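Fizzy drink at home tastes flat and slightly of bottle – where am I going wrong?

Posted December 11, 2018 in Food & Drink > Soft drinks

thirdshelfdown

I have been trying to cut down on shop-bought pop, mainly out of meanness. In May I bought a Tikora, which is one of those countertop fizzing machines, secondhand and without its instructions. I fill the bottle from the tap, fizz it, add a good glug of Somatano ginger and lime cordial, and end up with something that tastes like pop somebody opened last week and left in a car.

Things I have tried: more gas, more cordial, more gas again, sulking. The extra gas mostly went up the kitchen wall. The extra cordial made it sweeter and no livelier, and at the rate I was pouring I might as well have bought the stuff in cans and had done with it.

The bottle gets washed by hand and dries upside down overnight. It still has a faint whiff about it that I can only describe as raincoat.

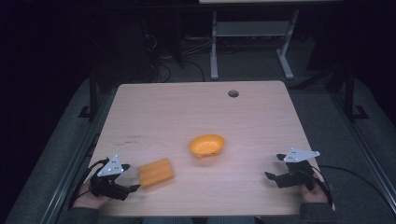 Should the cordial go in before the gas or after?
After, and slowly, down the side of a tilted glass. Sugar in the bottle makes the whole lot foam up when you press the button. That much I got from the back of the cordial, so I'm doing it right and it is still flat. The label suggests one part to 10 of water, for what it's worth, and I am nearer one to five.

I'd like something with a proper bite to it, cold, that doesn't cost more than the cans did. Is that too much to hope for from a machine with a dial that only goes up to 3?

pelicanbrief_case

Your water is too warm. Everyone does this. Gas goes into cold water far more willingly than into tepid water, and tap water in a heated kitchen is tepid whatever it feels like on your hand. Fill the bottle, put it in the fridge overnight, and fizz it straight out of the fridge door. Don't fill past the line either, as it needs the space at the top.

Then short presses. I do 2 long-ish ones and a short one, and let it settle between them. Leaning on the button like a doorbell is how you get the wall treatment.

Also chill the cordial. You are going to all this trouble and then tipping in a warm syrup. And go back to the one to 10. Thick cordial knocks the bubbles out as it goes in, so the more you add to cheer it up, the more miserable it gets. If that tastes thin, the cordial is the problem. I gave up on Somatano and went over to Onuoha, which is sharper and doesn't taste of boiled sweets. It was 59p more the last time I looked – I have made my peace with this.

The raincoat smell I can't help with. Mine smells of mint because I was once foolish. 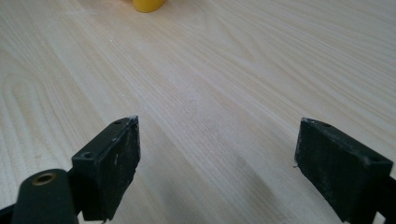
thirdshelfdown wrote back underneath that the fridge had made more difference than all the gas put together, that the first glass had gone up the nose in the approved manner, and that the raincoat was still very much present. Was there a way of shifting it short of a new bottle?

pelicanbrief_case

Bicarb. A teaspoon in cool water, leave it a few hours, rinse until you're bored. Do the cap separately, as the seal holds on to everything. Never use hot water on those bottles, they don't like it and go a funny shape. And check the date moulded into the bottom. If it's past, the bottle wants replacing anyway, smell or no smell, and a secondhand one may well be.

gone_off_squash

just buy Zasance. the grapefruit one. comes in a bottle with the bubbles already in

old_tonic_hand

I'd add one thing to the long answer above, which is mostly right. If you live somewhere with hard water, run it through a jug filter first. Mine tasted of chalk and swimming baths until I did, and no cordial on earth covers that up. Ice made from the same filtered water too, or you put it all back in again.

I don't agree about tilting the glass, though. Put the cordial in the glass first, pour the fizzy water on top and stir once with a long spoon. Once. I have seen people go at it as if they were mixing cement and then complain that it's flat.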